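Navatley Lantern and Street Food Festival Returns to the Riverfront This March

Eight evenings of music, cooking and river parades planned, with free admission every night

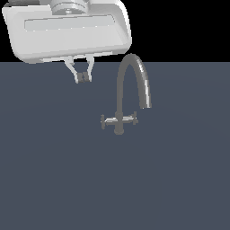
NAVATLEY - After two years away from the water, the Navatley Lantern and Street Food Festival is coming home to the riverfront promenade in March, and the people who put it together could hardly be happier to share the news. Organizers from the Thaweesak Cultural Association announced the return at a breakfast gathering with local business owners, hotel managers, musicians and a good number of the cooks who will be standing behind the stoves when the gates open.

The festival will run for eight evenings, from 5 p.m. until 11 p.m., along the stretch of promenade between the old ferry landing and the market steps. Admission is free. Visitors will pay only for what they eat and drink, for rides on the lantern boats, and for reserved seats at the two closing concerts, which will have plenty of free standing room as well.

"We have missed the river, and I think the river has missed us," said Wanpen Chareonsuk, president of the association. "The fairgrounds were very kind to us while the promenade was being repaired, and we had some lovely nights out there. But this festival started with people floating lanterns from the landing after supper, and every year somebody would stop me at the pharmacy or outside the school to ask when we were going back. It is such a pleasure to finally have an answer for them!"

This year's festival will have 1036 handmade lanterns hung along the promenade railings and from the trees on the market side. Schoolchildren, retirees and members of several neighborhood clubs have been making them in workshops since last fall, and anyone who would like to make one to take home can do so at the workshop tent, open every evening until 9 p.m. Paper, frames and glue are included in a small fee, and children under six should come with a grown-up.

The food, as always, will be a very big part of things. Fifteen family kitchens have been invited to cook, among them several that have been with the festival from its first season and a few that are joining for the first time. Grilled river fish, coconut pancakes, noodle soups, banana fritters and sticky rice sweets are all on the list, and vegetarian dishes will be marked with a green flag at each stall. Visitors with allergies are encouraged to speak directly with the cooks, who will have ingredient lists at the counter.

Honeylyn Cruzado, the festival's food coordinator, spent much of the winter visiting kitchens and tasting what was on offer, a job for which she says she received no sympathy at home. "I wanted dishes you can carry while you walk, and I also wanted the slow ones, the soups that somebody's aunt has been making the same way for forty years," Cruzado said. "So we have put long tables under the trees this time. You can sit down with your bowl, listen to the band and stay as long as you like."

Music will begin at 6 p.m. each evening on the landing stage. The first nights belong to local school bands, choirs and folk dance groups, followed by string ensembles and dance orchestras from the surrounding towns. The last two nights will close with concerts by the festival orchestra under the direction of Kamonchanok Sukprasert, who is preparing a program of old boat songs and a new piece written for the return to the river. Reserved seating for both nights comes to 2096 chairs in all, and tickets will be sold at the Janutik Theater box office and at participating hotels.

The lantern boat parade will leave the ferry landing at 8 p.m. on opening night and again on closing night. Boat owners who wish to take part may still register with the association, and prizes will be given for the best decorated boat, the best family entry and the boat with the most cheerful crew. In case of high water or strong wind, the parade will move to the following evening.

Hotel and restaurant owners have welcomed the announcement. Napaporn Limsakul, who speaks for the Navatley Hospitality Association, said that March is usually a quiet stretch for the town and that bookings had already begun to pick up once word of the festival got around. "Visitors who come for one evening tend to find a reason to stay for two," Limsakul said. "They take the morning boat, they have lunch by the market, they wander up to the temple gardens. Our members will be offering festival rates on rooms, and many restaurants will open early for breakfast so that guests who were out late can take their time."

Parking will be available at the fairgrounds, with free shuttle buses to the market steps starting at 4:30 p.m. and the last bus back leaving at 11:45 p.m. The riverfront road will be closed to cars during festival hours, though residents with permits may use the side entrance. The promenade is now step-free from the ferry landing to the concert lawn, and wheelchair seating can be reserved at no extra charge when ordering tickets. Dogs on leashes are welcome on the promenade but not in the dining area.

The festival is presented by the Thaweesak Cultural Association with the support of the town of Navatley and its main sponsor, Triramix, which is also providing the stage lighting. A full program with the names of all performers and kitchens will be available at the tourist office beside the market and at the Janutik Theater.

Media contact: Chanida Nuchit, press office, Thaweesak Cultural Association. Reporters and photographers who would like to attend the opening night parade are asked to request passes through the press office by the end of February. Interviews with the cooks, musicians and lantern makers can be arranged on request.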